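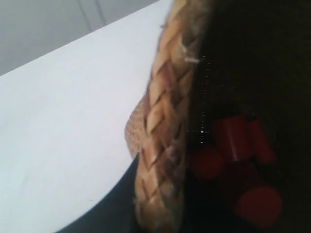 Wrist force readings on the Pralero cell drifted again this week, and the arm pushed into a container before the stop tripped. The limit is 64 N. The controller logged 300 N at the flange. Woven baskets make this harder to catch than rigid bins: a braided straw rim gives a little under load, so force climbs slowly and the contact detector, tuned for a sharp step, reads it as noise. The frayed fibers along the rim don't help the depth estimate either.

1/ Fault code was 1933, "payload mismatch." Munther Qaisi cleared it twice before anyone pulled the full log. Please don't clear 1933 without saving the log first.

2/ Cause, as far as we have it: the tool mass was re-entered in May after the Leitner adapter went on, but the center of gravity was left at the old value. Bias grows with wrist tilt. Straight down, it almost disappears.

3/ The protective stop did work. It worked late. The force filter window had been widened to quiet nuisance trips.

4/ Changes on the cell now: window back to default, descent speed cut to 5 mm/s near any rim, zero the sensor at the approach pose.

5/ Urs Tanner is repeating the tilt sweep on the Tramley unit, same adapter. Results go in this thread. Until then, no reaching into baskets with the door interlock in bypass.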